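Lozano Street Bakery Opens a Second Shop in March

I'm Faustino Medrano, and I've been baking on Lozano Street for 11 years, so you can imagine how happy I am to write this one myself (my niece offered, but I type faster than she thinks!). In March we're opening a second shop in the old Flesach shoe store, two doors down from the Mosik Theater.

It'll be small, with a counter, a few stools and a big window. We'll bake almost 200 loaves a day there, mostly the seeded rye people keep asking me to make more of, plus the orange rolls on weekends. Doors open at 7 in the morning and we close when the shelves are bare.

We're hiring two bakers and a counter person. Early risers, please! Stop in at Lozano Street and ask for me, or leave a note at the register with your phone number.

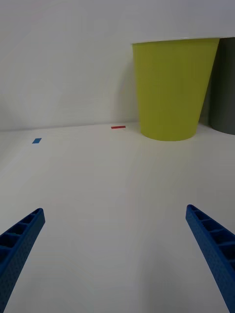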